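Robots de manipulation : ce que l'on paie après la facture

Chez Werkitz, le bras manipulateur était la partie facile du budget. L'entreprise, qui prépare des commandes de chaussons, de livres et de petits cadeaux pour des boutiques en ligne, avait demandé deux devis au début de l'année, les avait comparés en une après-midi et avait choisi le moins cher. Le reste du dossier a pris des mois.

Orhun Akyol, responsable des achats, conserve le tableau de l'époque. La première version tenait sur une page : le bras, la pince, l'installation, un contrat d'entretien. La version actuelle comporte des lignes qu'il n'avait pas prévues, dont la plus lourde concerne les données de démonstration, c'est-à-dire les gestes enregistrés par des personnes et qui servent ensuite à régler le comportement de la machine. « Le fournisseur nous disait que le système savait saisir des objets. Il savait saisir des boîtes », résume-t-il.

Or Werkitz expédie peu de boîtes nues. Le textile souple se déforme entre les doigts, un livre de poche glisse sur celui du dessous, un ruban se prend dans le carton. Il a fallu choisir : acheter des données déjà constituées, confier l'enregistrement à un prestataire, ou équiper les équipes en interne.

La première solution a été écartée assez vite. Les catalogues consultés contenaient surtout de la vaisselle et de l'outillage. La deuxième a donné lieu à un essai avec Gosta, un petit bureau d'études qui facture à la séquence exploitable. Le mot « exploitable » a occupé plusieurs réunions. Une prise ratée compte-t-elle ? Et une prise réussie mais trop lente ? Le contrat final les range dans deux catégories, avec deux tarifs.

Paula Furtună, qui a dirigé l'essai, recommande de faire écrire ces définitions avant de parler de prix. Elle conseille aussi de réserver un budget pour les objets eux-mêmes. Werkitz en a fourni 591, prélevés sur le stock, et une partie n'a pas pu être remise en vente. Cette perte ne figurait nulle part. « Le commercial n'en parle pas, et le comptable la découvre à l'inventaire », dit-elle.

Les outils portatifs ont changé le calcul. Une pince tenue à la main, munie d'une caméra, permet d'enregistrer un geste sans immobiliser le bras. Elle coûte moins cher que lui, et on peut en acheter plusieurs. Il faut en revanche prévoir des doigts de rechange, l'étalonnage, le stockage des vidéos et surtout du temps de travail. Werkitz a fini par fixer l'objectif à 50 séquences retenues par type d'objet, un seuil choisi en interne et que le fabricant n'a pas voulu garantir.

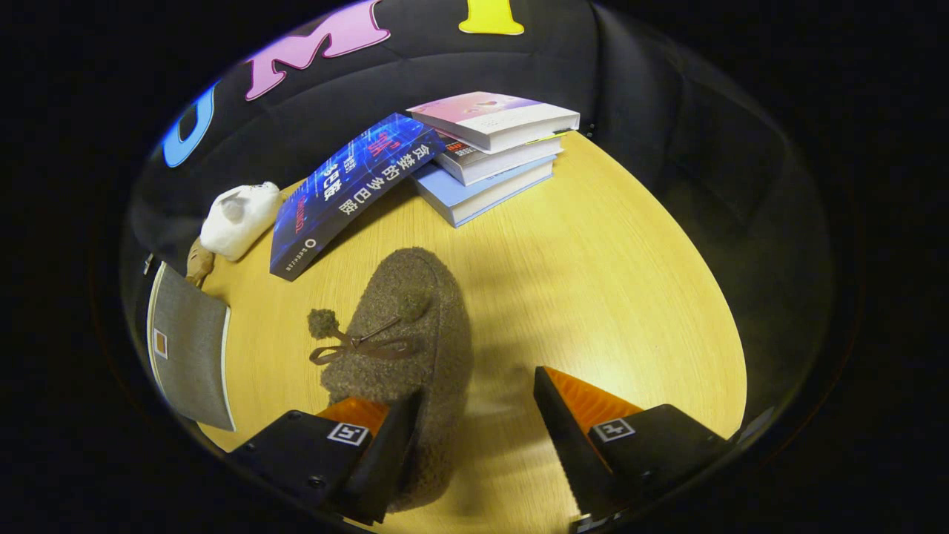 Prise d'un chausson en tissu bouclé avec la pince portative. Au fond du plateau, des livres.

La question du lieu revient souvent dans les projets de ce genre. Louer un studio rassure la direction, mais un décor trop propre prépare mal la machine à des surfaces encombrées. Gosta travaille sur des tables ordinaires, avec d'autres objets posés autour de celui que l'on saisit. Cela ne coûte presque rien et doit pourtant être précisé dans le cahier des charges, faute de quoi chaque prestataire fait à sa manière.

L'intégration a été confiée à Şimşekoğlu, sous le nom de projet Cetis. Le calendrier prévoyait une mise en service en décembre 2023. Une seule cellule sera prête à cette date – celle des chaussons. Celle des livres attend un nouveau jeu de doigts, commandé sur une ligne « divers » qu'Orhun Akyol a dû augmenter en cours d'exercice.

Pour la prochaine demande de budget, il compte présenter le matériel et les données sur deux feuilles séparées, avec une durée d'amortissement pour la première et une dépense annuelle pour la seconde. Les références changent à chaque saison, et il faudra de nouveau enregistrer des gestes. La direction doit se prononcer au printemps.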